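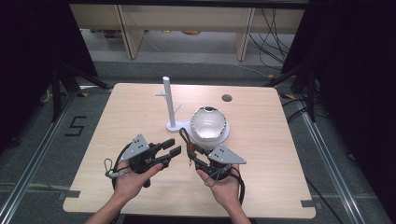
Pramila Goel

I lost most of a morning in August to a cable. I'm writing it up so I remember next time, and because Fatos asked me how I found it.

We record with a pair of hand-held grippers, one in each hand, and each one has its own cable back to the recorder. The task was a simple one: reach for the bowl beside the white stand, close on the rim, lift, put it back. I had planned on 200 takes. After the first 60 I stopped to check the files, and in 20 of them the right gripper's finger opening was flat. The line just stayed at one value while I was plainly opening and closing the thing.

My first guess was the software, since we had updated the Madomano recorder the night before. I rolled it back and got the same fault. Then I restarted everything, twice, which did nothing except use up the time until 11.

What found it was boring. Idalina watched the live readout while I moved my right wrist slowly, one direction at a time. Every time I turned the palm up and reached toward the middle of the table, the reading froze. When I brought the hand back it started again. The cable was pulling on its plug at the end of the reach, and one pin had worked loose.

The recorder never complained. It kept writing the last good value, and that bothers me more than the plug does. On a real arm, a frozen finger reading could mean squeezing a lot harder than you meant to.

I put in a new plug and left more slack near the wrist. Idalina added a check that stops the take if the value doesn't change for six seconds during a grasp. The bad takes are deleted. I still have to redo them.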